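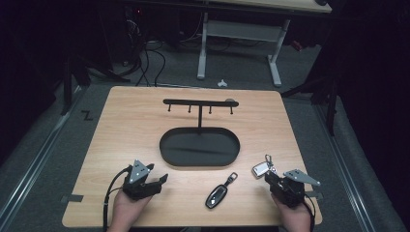 ## 4. Locks, cylinders and keys

Applies to Overgaard front and back doors fitted with the Malstead multipoint lock. If your door has the older Siltunel lock case, the steps for changing the cylinder are the same, but the handle screws are in a different place. See the drawing on the inside cover.

### 4.1 What comes with the door

Every door leaves the factory with a plain building cylinder. It is meant for use during the fitting work only, and its keys may have been handled by several people. Fit the permanent cylinder before you move in or hand over the house.

The permanent cylinder is packed in a sealed bag with:

- the keys
- the key card
- the fixing screw
- a spare fixing screw, slightly longer

Do not throw the key card away with the packaging. It carries the code for ordering extra keys, and Plason will not cut a key without it. Write the door position on the back of the card if the house has more than one Overgaard door.

### 4.2 Changing the cylinder

You need a cross-head screwdriver and one of the keys for the cylinder that is in the door now. Do not use a power driver.

1. Open the door and wedge it so that it cannot swing.
2. Turn the key until the hooks and bolt are fully back inside the edge of the door.
3. Find the long screw in the edge of the door, level with the keyhole. Take it out completely and put it somewhere safe.
4. Put the key in the cylinder and turn it slightly, to either side of upright, while pulling gently towards you. The cam on the underside has to line up with the body before the cylinder can slide out.
5. Draw the cylinder out.
6. Hold the old and new cylinders side by side. The overall length must match, and so must the distance from the screw hole to each end.
7. Put a new key in the new cylinder, turn it until the cam lines up, and slide the cylinder into the door. If there is a thumbturn, it goes on the inside.
8. Look through the screw hole in the edge of the door. Move the cylinder in or out a little until you can see the threaded hole.
9. Start the screw by hand for the first few turns, then tighten with the screwdriver until it is just firm.
10. Turn the key both ways with the door still open. Lift the handle and lock it, then unlock it.
11. Close the door and repeat step 10.

> **Caution:** Do not close the door until step 10 works without force. A badly seated cylinder can jam with the bolt out, and the door may then have to be opened by a locksmith.

> **Caution:** Overtightening the screw bends the cylinder body. The key will feel stiff at one point in its turn. Slacken the screw by a quarter turn and try again.

The cylinder should not stand out more than 2 mm beyond the handle plate on the outside. If it does, you have the wrong size, or the handle plate spacer is missing. Fit the spacer before ordering another cylinder.

### 4.3 If the key turns in one direction only

This nearly always means that the door has dropped on its hinges or the keeps need moving. Try the key with the door open. If it turns freely, the lock is sound and you should go to section 5, Hinge adjustment. If it is still stiff with the door open, check the fixing screw as described above, then clean the cylinder (4.5).

Do not file the keeps to make room for the hooks.

### 4.4 Looking after keys

Choose one place indoors for the keys in daily use and keep to it. A rack or stand in the hall is fine as long as it is out of reach and out of sight of the letter plate. Allow more than an arm's length. If the hall is too narrow, use a cupboard or another room.

Keep a spare set outside the house with someone you trust. Do not label any key with the address.

- **Thumbturn cylinders:** the door can be opened from inside without a key. Do not leave a key in the outer side.
- **Key-and-key cylinders:** a key must always be within easy reach of everyone sleeping in the house, including visitors. Tell them where it is kept.
- **Heavy key rings:** take the door key off before locking, or use a ring that comes apart. The weight of a full bunch wears the keyway.

> **Note:** Where the house is let, check with the fire officer or letting agent before changing a thumbturn for a key-and-key cylinder. In many lets this is not allowed.

Copies cut from another copy get less accurate each time. Order new keys against the card, or have them cut from an original that has seen little use. Try each new key with the door open before you give it to anyone.

### 4.5 Cleaning and lubrication

Do this every spring, and more often within sight of the sea.

1. Wipe the face of the cylinder and the handle plate with a damp cloth. Dry them.
2. Blow any loose dust out of the keyway.
3. Put a short puff of dry graphite or PTFE spray into the keyway.
4. Slide the key in and out a few times and wipe it clean after each pass.
5. Open the door, throw the hooks and put a drop of light oil on each one. Wipe off what runs.

Never put oil or grease in the keyway itself. It holds grit and will have to be washed out.

The handle springs are greased at the factory and need no attention.

### 4.6 Lost or broken keys

If a key is lost and could be linked to the address, change the cylinder. The lock case and handles can stay.

If a key snaps in the cylinder, do not push the other half in after it. With the door open, take the fixing screw out and see whether the cylinder can be drawn with the cam as it stands. Small pliers will sometimes grip the stub. Do not use glue.

### 4.7 Ordering parts

Order by part number and state the door colour for handle plates. Plates in non-standard colours are made to order.

| Part | Size | Notes |
|---|---|---|
| Fixing screw, long | 30 mm beyond standard | Thick doors only |
| Handle plate spacer | 2 mm | Sold in pairs |
| Letter plate cowl | 300 mm | Fits inside face, limits reach to the lock |

Queries about this section go to Oluf Kárason in the parts office. Have the key card to hand, along with the number from the label on the hinge side of the door.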